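Cadamis 봉합 연습 세트 사용기 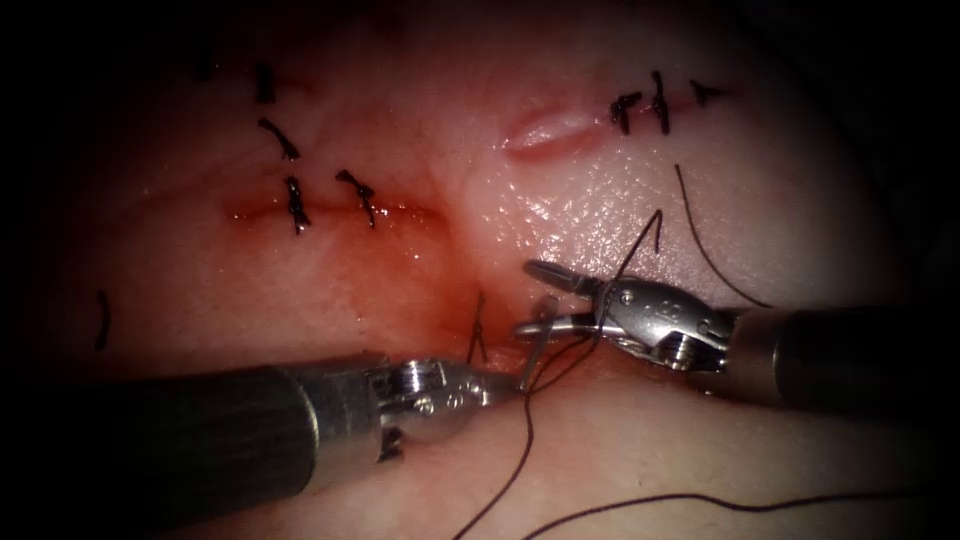 통권 128호

Cadamis는 손으로 하는 기본 봉합을 집에서 익히도록 만든 연습 세트다. 상자에는 피부 패드 2장, 지침기, 집게, 가위, 바늘 달린 실이 들어 있다. 3월 한 달 동안 저녁마다 썼다.

패드는 3층 구조이고 표면이 제법 질기다. 단속봉합을 되풀이해도 바늘구멍이 쉽게 벌어지지 않았다. 다만 지방층에 해당하는 가운데 층이 무르다. 수직매트리스봉합처럼 깊게 뜨면 실을 당길 때 찢어지는 일이 있었다. 가장자리에서 5밀리미터 이상 떼어 뜨면 덜하다.

지침기는 무난하다. 잠금쇠가 처음 며칠은 뻑뻑했고 그 뒤로는 한 손으로 풀렸다. 집게는 끝이 조금 어긋나 있어 가는 실을 잡을 때 미끄러졌다. 같이 써 본 Conall Dunne의 세트는 멀쩡했으니 제품마다 차이가 있는 듯하다. 가위는 나일론실에는 잘 들지만 꼬은 실은 두 번씩 잘라야 했다.

설명서는 얇고 매듭 그림이 작다. 왼손잡이용 그림은 없다. 왼손을 쓰는 Bláthnaid Keane은 결국 거울을 세워 놓고 따라 했다.

교체용 패드는 Hanrahan에서 낱장으로 판다. 같은 값의 Vorkham 세트는 패드가 더 크지만 고정틀이 없어 책상에서 밀린다. Cadamis는 틀 밑에 고무발이 있어 그런 문제가 없었다.

처음 배우는 학생에게는 권할 만하다. 이미 집게가 있다면 패드와 고정틀만 따로 사는 편이 낫다.

글 Eoin Brennan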